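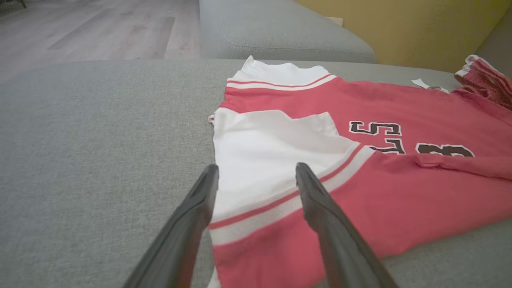 Small comet probe Skarkosier wakes up after long sleep

The Skarkosier probe has sent its first signal to Earth after 778 days of hibernation, the mission team at Istholm said in August. The signal was received at 4:40 in the morning by the ground station in Barreto. It was weak but clear, and it lasted 99 seconds before the transmitter switched itself off as planned.

Skarkosier is on its way to a small comet which the team calls Hotness. The nickname started as a joke, after an early infrared measurement gave a temperature far too high for an icy body. The measurement was later corrected, but the name stayed, and now it is also used in the official documents of the mission.

During the hibernation almost everything on board was turned off. Only the main clock, the heaters and one simple receiver were working. The probe was rotating slowly to keep itself stable, and it had no contact with the ground in all this time. For this reason the engineers could not know the condition of the spacecraft until the signal came.

The first data show that the battery and both solar panels are in good health. One of the four reaction wheels, which turn the probe in space, is running with more friction than before the sleep. The team will let it rest for now and use the other three. If a second wheel has the same problem, the probe can still point its antenna with small thrusters, but this will cost fuel.

In the next weeks the instruments will be turned on one after another. The camera comes first — it is needed for navigation — and the dust counter will follow. The spectrometer must wait until the probe is warmer, and its first test will probably be made in October.

The visit to the comet will be short. Skarkosier cannot brake enough to enter an orbit, so it will fly past Hotness at a distance of 929 kilometers. An earlier plan had a distance of only 100 kilometers, but it was changed when telescopes saw that the comet was throwing out more dust than expected. At such a speed even a very small grain can damage a solar panel.

A first correction of the course is planned before the end of the year. The team at Istholm will publish the exact time of the flyby after this maneuver.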